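Bring Back the Message Board
The Wutembridge Neighbors Newsletter, January 2022

Last November I lost a whole evening to a thread about storm drains, and I have rarely been so happy on the internet. It started with a woman on Hovance Street asking which drain on her block was blocked and who she should call. By bedtime people had posted the right phone number, the wrong phone number, a correction to the wrong phone number, a hand-drawn map, and a long and wonderful memory of the year the creek came up to the steps of the old Haslam feed store. I had lived here for ages and had never heard a word of that story!

All of this happened on our town message board, the plain old one with the green header, and that's what I want to talk to you about this month. I know most of you have drifted over to the big social sites. I did too. But I've been back on the board since the fall, posting and reading and poking through the old stuff, and I'd love to have some of you back there with me.

What got me hooked again is that things stay put. If somebody asks on a social feed where to get a screen door fixed, you see the answers for an afternoon and then they slide down under vacation photos and arguments, and next month somebody asks the same thing. On the board the screen door thread is still sitting there from years ago with new replies on the end of it. I fixed my own door from it (badly, but it closes). I've also found a pie crust recipe, the history of the one-way section of Hovance Street, and a very heated discussion of whether Trellano Park should have a second water fountain, which I read start to finish like a novel. 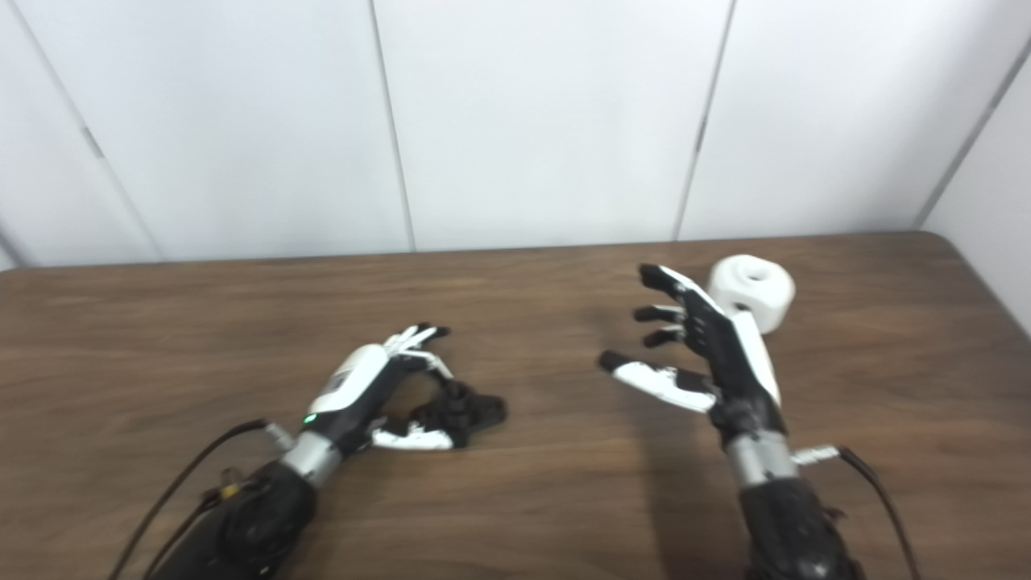 The other thing is the pace. People write a few paragraphs, go to work, come home, and see what came in. I've noticed that I write differently when I know the reply might not show up until tomorrow. I reread what I typed. I take out the snippy part. There's still plenty of disagreement, and the fountain people will never make peace with the no-fountain people, but it reads like folks talking across a fence, and when somebody is wrong they quite often come back and say so – I counted that as a small miracle the first time I saw it.

Now, the board does have its problems. The search box is awful. It wants the exact word, so if you look for "couch" you'll never find the people giving away sofas. Photos have to be shrunk before it will take them. And the signup page still asks for a fax number, which you can leave blank. If you had an account years ago, your old password may well work, and if it doesn't, use the reset link and check your junk folder, where the email goes to hide.

For anybody coming back, I'd start in the General section and ignore the rest until you've got your bearings. Three sections get nearly all the traffic anyway: General, For Sale or Free, and Streets and Water. Pick a thread you know something about and add to it, even if the last post is ancient. Some boards scold you for waking up an old conversation. Ours loves it. I replied to a question about plum trees that was older than my car, and the original poster answered the next morning with news of the tree!

I've been asked whether it makes sense to have one more place to check every day, and I don't think you need to check it every day. I look in two evenings a week, with tea, and that's enough to keep up. You can also have it email you when someone answers your thread. The setting is under Profile, then Notices, and it's off to begin with, so you'll have to tick the box and save.

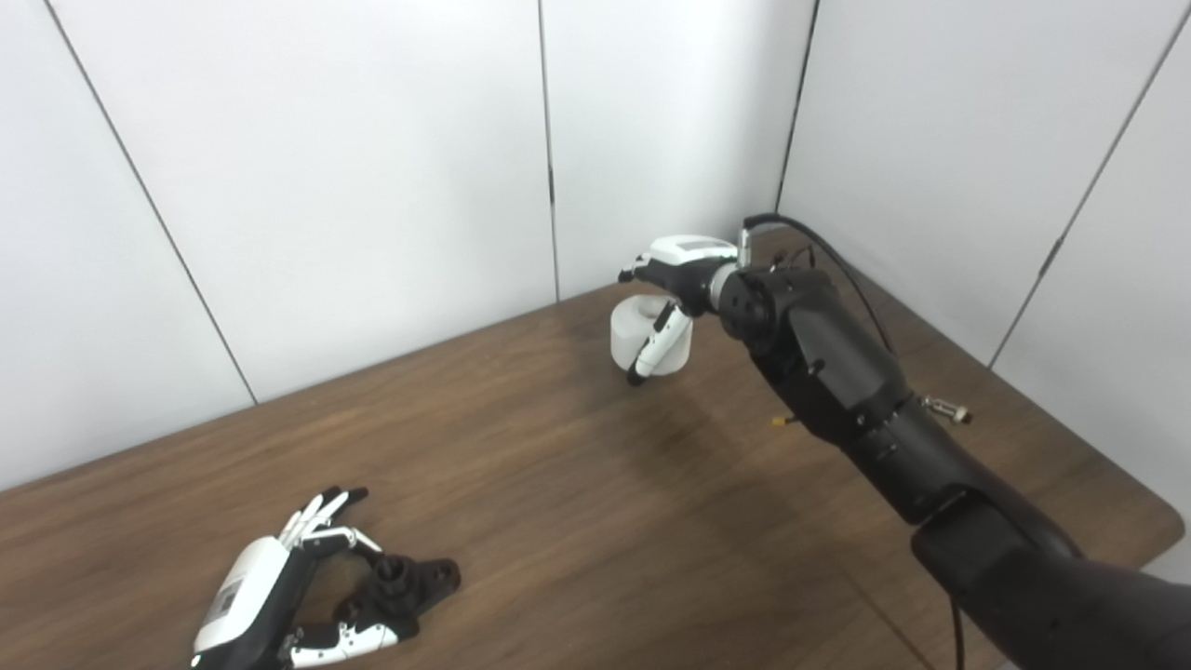 Fatos Papadopoulos wrote in after I mentioned all this in passing last time, to say that I was being a little rosy about it. A board with the same few dozen regulars can feel like walking into a stranger's kitchen, Fatos said, and "the first time I posted, I got two replies, and both of them were about my spelling." The suggestion in the letter was a thread just for new and returning people, kept at the top of General, where you can say hello and ask anything at all.

I think that's a terrific idea, so I went ahead and started it. It's called Hello Again, and it had three posts in it when I sent this off, one of them mine. Come and say what street you're on and what you'd like to know. Spelling will not be discussed. And if any of you remember the name of the dog that used to ride in the Haslam delivery truck, please post it there, as the storm drain thread is still arguing about it.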